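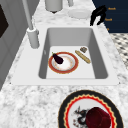
Vol. 14, No. 5, p. 64

Figure 5. White sink in a speckled marble worktop, with a plate, an aubergine and a bread roll in the basin.

3.2 Food left at the sink

Households in the Estley survey were asked where uneaten food was put after the evening meal. Many named the sink first and the bin second. Food set down there (Figure 5) was seldom entered in the kitchen diary, even when it was whole and could have been kept. Negash's earlier study in Zundari reported the same gap – diaries recorded what went into the bin and little else. The February round therefore added a separate line for the sink. Entries for bread rose in most homes, while those for vegetables changed less. We return to the question of diary wording in Section 5, where the two forms are compared.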